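3.2 Sorting the small parts

I should say up front that I came to this study as someone who likes tidy drawers, so the way people lay out small parts was always going to be my favorite bit. We had 1324 parts to sort in November, from the Pistell and Ornotska lots, and the question was simple: does the layout of the trays change how easy it is to find the right piece? Figure 3 goes with the layout we called "pairs" – two trays on each side, metal tray in the middle, everything within reach.

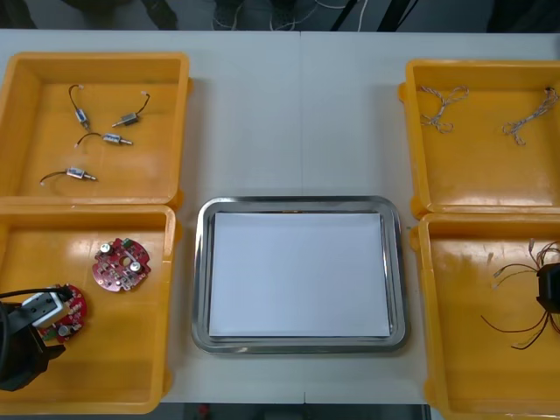
Figure 3. The pairs layout, with motors in the upper left tray and a round red circuit board in the tray below it.

Does it matter how full a tray gets? It matters a lot, and more for parts with wires than for parts without. Once leads start crossing, you pick up one piece and two more come along for the ride, and then you spend your time untangling when you should be sorting. We ended up keeping wired parts in small batches and letting the bare boards pile up a little higher.

Jörg Schwerdtfeger, who has sorted far more of this stuff than I have, argued for a fifth category just for harnesses, and I came around to his view pretty fast (it only took one Sunday afternoon with the Kiiskinen box!).

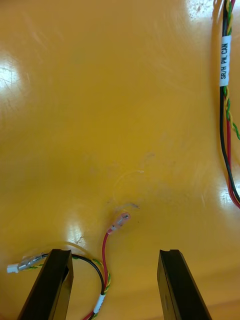

Harnesses are a pain to name. Our first sorting sheet had one line for all 300 of them, "wires, assorted", and you can guess how useful that was. We tried going by length, then by plug, and both fell apart as soon as one harness had different ends. What worked better was reading the tag first and looking at the colors second. A sleeve printed "SR/H PW. CAN" can go straight onto the sheet as written, while a bundle of red, black and twisted green-and-yellow could be mixed up with another one in the same colors. Where a label was too small to read comfortably, we wrote down the connector type and came back to it later with a magnifier – slow work, but it kept the "assorted" line short.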